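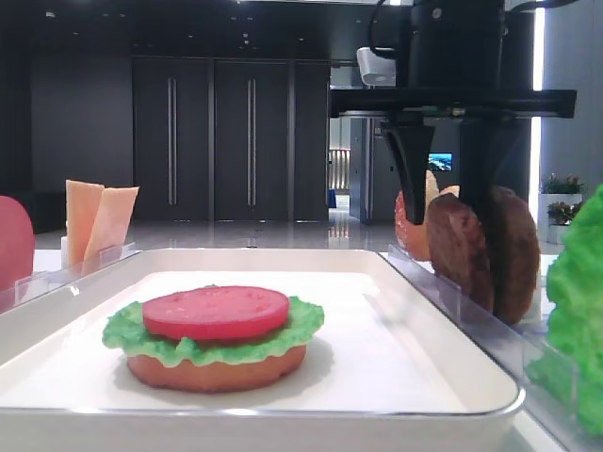 About Tastix

Hi, and welcome! Tastix is a small site about movies and TV, written by people who stay to the end of the credits and then argue all the way to the parking lot. We cover new releases, streaming series, old favorites and the odd thing we found at 1 a.m. and can't stop talking about.

Maxine Ashby started it in March 2014 as an email to friends (mostly about courtroom dramas, her great love). Rimantas Avotiņš joined after writing her a very long reply about one of them, and he now edits our podcast, Brornik, which has passed 100 episodes! 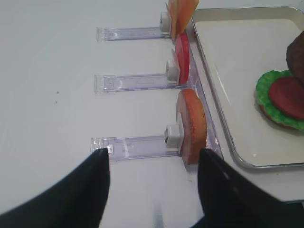

Cheese and tomato slices on a white tabletop

You'll find 724 reviews in the archive, from over 300 words up to whatever Rimantas can get past Maxine. We love hearing from readers, especially when you think we got an ending wrong. Write to us through the contact page and tell us what to watch next. We read everything, and we do write back, though it's slower during awards season.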